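模擬の居間で小物をつかむ Gekance開発拠点Jamside公開日の記録
家庭用双腕ロボットの評価は、画面の中でどこまで済ませられるか
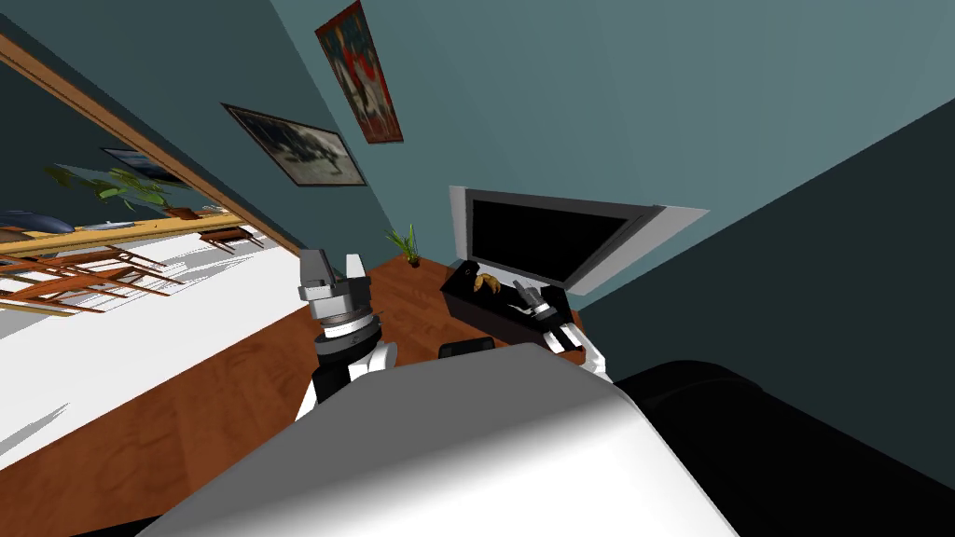
通巻51号 35ページ
特集 家庭内作業の自動化

テレビ台の天板に、クロワッサンのような形をした小さな物体が載っている。右腕のグリッパは天板のすぐ上にあり、指先は下を向いている。Gekanceの開発拠点Jamsideで2026年4月10日に開かれた公開日は、この種の作業場面を大型画面に映すところから始まった。部屋も家具もロボットも、同社の物理シミュレータQuanが計算し、描画したものである。

公開の対象は三区画に分かれていた。シミュレーションの実演室、ログ解析室、実機の試験室である。来場者は小人数の組に分けられ、この順に移動する。実機を最後に回したのは、模擬環境で決めた条件を先に知ってもらうためだという。案内役は評価部門を率いるNayeli Villalobos氏で、以下の記述は同氏の説明と配布資料、筆者が各区画で見た内容に基づく。

■ 作業の定義

実演で扱われた作業は、指定した小物を一つ把持し、別の場所へ運んで置くというものだった。動作としては単純で、工場の部品供給であれば長く実用になっている範囲に入る。家庭内で難度が上がる要因として、資料は対象物の位置が定まらないこと、支持面の高さと奥行きが家具ごとに違うこと、周囲に接触してはならない物があることを挙げていた。

テレビ台の上は、この条件がそろいやすい。背後に画面があり、奥へ腕を伸ばしすぎれば当たる。台が低ければ、腕は上方から下ろす姿勢に偏り、手首の可動範囲を大きく使う。実演の部屋では台が黒く、テレビの画面も黒い。グリッパにも黒い部分がある。色の差で指先と背景を切り分ける処理には不利な組み合わせで、評価用の場面としてはむしろ都合がよい。

作業の指示は短い文で与えられる。対象物の名称と置き先だけを述べ、どちらの腕を使うかは指定しない。腕の選択は制御方策に任され、使わない側の腕は待機姿勢をとる。待機姿勢は固定値を一つ用意する方法と、場面ごとに計算する方法がある。Gekanceは両方を試験しており、公開日には切り替えた結果が並べて示された。固定値のほうが動作は読みやすいが、狭い場所では家具との距離が足りなくなる。計算による方法は距離を確保できる代わりに、作業の途中で使わない腕が小さく動き続ける。見ていて落ち着かないという感想が同じ組の来場者から出た。Villalobos氏は、動きの量に罰則を加えた設定も試したが採否は未定だと答えた。

■ 成功の判定

判定の条件は資料に明記されている。対象物が支持面から離れること、搬送中に指の間から落ちないこと、置き先の領域内で静止すること、ロボットの本体と腕が指定外の物に閾値を超える力で触れないこと。すべてを満たした試行だけが成功に数えられる。

静止の条件には時間幅がある。置いた直後に速度が零に近づいても、その後に転がる物体があるためだ。湾曲した物体は特にこの傾向が強い。天板に接する点が少なく、指を開いた瞬間の横方向の力で向きが変わる。球に近い物ほど大きくは転がらず、箱ほど安定もしない。判定の時間幅を短くすると成功率は上がるが、その増分は見かけのものになる。筆者の組では、この幅をその場で変えて集計し直す実演が行われ、率の動きが画面に出た。値の掲載は許可されなかった。

指定外の接触については、議論の余地が残る。家具の角に前腕がかすかに触れた場合、壊れる物がなければ実害はない。他方、触れた相手がテレビの画面であれば、同じ力でも意味が違う。現行の版では物体の種別ごとに閾値を設けている。植物の鉢、画面、鏡は厳しく、床と敷物は緩い。区分の根拠を問うと、実測に基づく部分と担当者の判断による部分が混在しているとの回答だった。

■ 接触の計算

Quanの計算で負荷が大きいのは、指と物体の接触である。形状を凸の部分に分割し、部分同士の重なりから力を求める。クロワッサンのような湾曲した形は一つの凸形状では表せないため、複数の部分に分ける必要がある。分割を粗くすると、外観ではくぼんでいるところに指が入らず、見えない面に当たって止まる。細かくすれば外観との差は縮まるが、計算時間が延びる。

実演では、外観の形状と衝突用の形状を重ねて表示する機能が使われた。分割数の少ない設定では、物体の内側の弧が衝突形状で埋まっている。この状態で学習した方策は、弧の部分を避けて両端に近い位置をつかむ癖を持つ。形状を細かくして再評価すると、癖はそのまま残り、把持の位置だけが不自然に偏る。学習時と評価時で衝突形状をそろえるという手順は、この観察から定めたものだと資料にある。

摩擦は別の問題である。食品を模した物体の表面は、実物では崩れたり油分を含んだりする。Quanの剛体計算はこれを扱わない。摩擦係数を範囲で与え、試行ごとに変えることで代用している。範囲の上限が高すぎると、指の端で引っかけただけの把持が成立する。実機では起こりにくい成功であり、模擬環境の成績が実機を上回る典型的な原因になる。Villalobos氏は「滑るほうに寄せて設定しておけば、外れたときの方向が安全側になる」と述べた。寄せすぎた場合に方策が過大な力で握る点は、力の上限を別に設けて抑えている。

平行グリッパの指の開きも、把持の成否に影響する。開きが大きければ位置の誤差を吸収できるが、隣にある物に指の外側が当たる。天板に物が一つだけなら問題にならず、複数が並ぶと条件が厳しくなる。接近の途中で開きを変える制御も可能で、実演の後半で見せられた。動作時間はわずかに延びた。

■ 描画と視覚

制御方策は画像を入力に使うため、描画の品質は見栄えの問題にとどまらない。Jamsideの展示では、同じ室内を照明と材質だけ変えて描いた列が掲示されていた。艶のある赤褐色の木の床は反射が入り、白い敷物には影が薄く落ちる。光源の位置を動かすと、床の明るい領域が移り、影の縁が変わる。方策がこの変化に引きずられるかどうかを、物体の配置を固定したまま調べる。

鏡は扱いが難しい。実演の部屋には木枠の大きな鏡があり、中に椅子や葉の広い植物が映っていた。反射を正しく描画すると、画像の上では室内がもう一つ増える。物体検出は鏡の中の家具にも反応し、奥行きの推定は鏡面の向こう側に空間があるように答える。距離センサを模した出力でも、鏡面をどう扱うかで値が変わる。Quanでは鏡を通常の壁として返す設定と、反射先の距離を返す設定を選べる。実際のセンサはそのどちらとも一致しない場合があり、欠測になることも多い。欠測を混ぜる設定は開発中で、5月の版に入る予定とされた。

ロボット自身の映り込みも評価項目にある。胴体の白い外装が視野の下側を広く占めると、足元に近い物体が隠れる。腕の一部も視野に入る。自分の体を画像から除く処理を入れるか、そのまま方策に与えるかは設計上の選択で、Gekanceは後者を採っている。除く処理は関節角の誤差に弱く、外装の輪郭がずれて残ると、それが未知の物体に見える。そのまま与えるなら、外装の色や形を変えた機体では学習をやり直すことになる。機体の改訂が頻繁な時期には無視できない費用である。

壁の色を聞いた来場者がいた。実演の部屋の壁は青緑で、住宅としては濃い部類だろう。回答は簡潔で、室内の生成規則が色の候補から選んだ結果であり、この部屋に固有の意味はないとのことだった。規則は壁、床、家具の種類、絵や植物の配置を組み合わせる。家具の前に人が通れる隙間を残す制約があるが、ロボットが通れるかどうかは別に検査する。検査で外れた部屋は捨てずに、移動を伴わない作業の評価に回す。

■ ログ解析室

二つ目の区画では、Flullarと呼ばれる記録解析ソフトの操作を見た。一回の試行について、関節角、指の力、画像、接触の一覧、方策の内部出力が時刻をそろえて保存される。表示は時間軸が横に走る一般的な形で、接触が起きた時刻に印がつく。印を選ぶと、触れた部品の名称と力の大きさが出る。

公開日の前に行われた一括評価は、4000を超える試行からなる。このうち893件が、規則による自動分類では失敗の原因を決められず、人による確認に回された。原因の候補が複数立つ場合と、どの候補にも当てはまらない場合が含まれる。件数だけを見れば分類規則の不足と読めるが、Villalobos氏の見方は異なる。規則を増やして強引に振り分けると、後から集計を見た者が原因を取り違えるため、未分類のまま残す基準を意図的に広くとっているという。

筆者の組では、未分類の一件を最初から再生した。グリッパが天板へ降り、対象物に触れる直前で停止し、そのまま制限時間に達した記録である。力の記録に接触はない。画像にも障害物らしいものは見当たらない。方策の出力を開くと、下降と後退の指令が細かく入れ替わり、打ち消し合っていた。停止に見えたものは、振幅の小さい往復だった。関節の制御器が低域通過の処理をしているため、指令の振動が動きに現れにくい。

この型の失敗は、目視だけでは計画の失敗や通信の途絶と区別しにくい。実機では各部の発熱や音から推測できることもあるが、模擬環境にその手がかりはない。Flullarには指令の符号が入れ替わる頻度を数える機能が追加されており、次の一括評価から分類規則に組み込まれる。既存の記録にも遡って適用するか尋ねたところ、過去の集計値を書き換えることになるため、別の列に併記するとの返答だった。

人による確認の手順も公開された。確認者は二人が独立に原因を記入し、食い違えば三人目が見る。確認者には方策の版を知らせない。新しい版の失敗を軽く、古い版の失敗を重く扱う傾向が過去に見つかったためである。記入欄には自由記述があり、筆者が見た範囲では短い文が多かった。「指が遅い」「手前すぎる」「鏡?」といった書き方で、検索には向かない。用語をそろえる作業は進んでいるものの、記入の速度が落ちるという反対もあり、統一は一部にとどまっている。

■ 実機の試験室

最後の区画は実機の試験室である。透明な仕切り越しに、双腕の機体が低い台から小物を取り上げる作業を見学した。台の高さは調節式で、模擬環境の家具に合わせて変えられる。置かれた小物は樹脂製の模型で、食品そのものは使わない。

動作の速度は、画面で見たものより明らかに遅かった。仕切りの内側に人が入る可能性を考え、上限を下げているためである。速度を下げると動力学の影響が減り、模擬環境との差は小さく見える。公開日の条件で一致が良好だったとしても、家庭で想定する速度で同じ一致が得られる保証はない。資料の注記にもその旨が書かれていた。

見学中の試行では、把持まで進んだものと、接近の途中で安全機能により止まったものがあった。止まった試行について係員はその場で原因を述べず、記録番号を読み上げて次へ移った。後で質問すると、現場で推測を口にすると確認者の耳に入り、独立した記入に影響するからだと説明された。見学者への配慮としては素っ気ないが、手順としては一貫している。

模擬環境と実機の対応づけには、同じ初期配置を両方で再現し、軌道と力を比較する方法が使われる。初期配置の再現では、台の天板に貼った目印を基準に小物を手で置く。湾曲した模型は向きの誤差が出やすく、置いた者によって傾向が違う。治具を使う案は、治具を外すときに模型が動くため見送られた。現在は置いた後の向きを画像で測り、測った値のほうを模擬環境に入力している。実機に模擬環境を合わせる順序である。

実機側の照明は天井の灯具だけで、外光は遮っている。窓のある部屋での試験は別の施設で行っており、今回の公開対象には入っていない。艶のある床材についても、試験室の床は無地の敷板で、画面で見たような反射は起こらない。視覚の頑健性に関する限り、公開日に見た範囲で実機による裏づけは示されなかったことになる。

■ 質疑から

終了前に短い質疑の時間があった。主なものを記す。

模擬環境の成績だけで製品の出荷を判断するかという問いには、しないと回答があった。模擬環境の役割は方策の版の間で優劣をつけることと、実機で試す価値のない版を落とすことにある。順位が実機と入れ替わる例は存在し、入れ替わりの件数は社内で追跡している。件数は非公開である。

人やペットのいる部屋を扱うかという問いには、扱う計画はあるが、現行のQuanには含まれないと回答があった。動く障害物の形状を用意することはできても、それが腕を見て避ける、あるいは近寄るといった反応の模型がない。反応のない人体を置いて評価すれば、安全性について過大な結論を導きかねない。この点で筆者は慎重な姿勢を妥当と考えるが、家庭用を掲げる以上、いつまでも保留にできる項目とも思えない。

室内の生成規則や試行の記録を外部に提供するかという問いには、検討中とだけ述べられた。筆者から加えて、衝突形状の分割設定だけでも公開できないかと尋ねた。外観のデータと違って権利の処理が軽く、他の研究者が把持の結果を比較するときに最も必要になる情報である。Villalobos氏は持ち帰るとした。

家具の破損を伴う作業、たとえば鉢を倒した後の片づけを評価に含めるかとの質問もあった。土のような粒状の物は現行の剛体計算では負荷が高く、対象外である。倒れた鉢を起こすところまでは試作の課題があるという。ただし葉の変形は計算せず、植物全体を一体の剛体として扱う。指が茎を挟んで持ち上げても、模擬環境では折れない。成功の条件に「鉢の部分を把持すること」という項目が手作業で加えられていた。

■ 見学上の注意

公開日は事前登録制で、登録は各組の定員に達した時点で締め切られる。実演室とログ解析室では画面の撮影が可能、実機の試験室は撮影不可である。試験室では係員の合図があるまで仕切りに近づけない。配布資料は紙のみで、記録番号の一覧は含まれない。次回は5月に予定されており、鏡面の欠測を混ぜた設定での実演が加わる見込みとされている。

筆者は次回、固定の待機姿勢と計算による待機姿勢について、失敗原因の内訳を比較した表を請求するつもりでいる。今回の資料には成功率の図しかなく、使わない腕の接触がどの程度を占めるかは読み取れなかった。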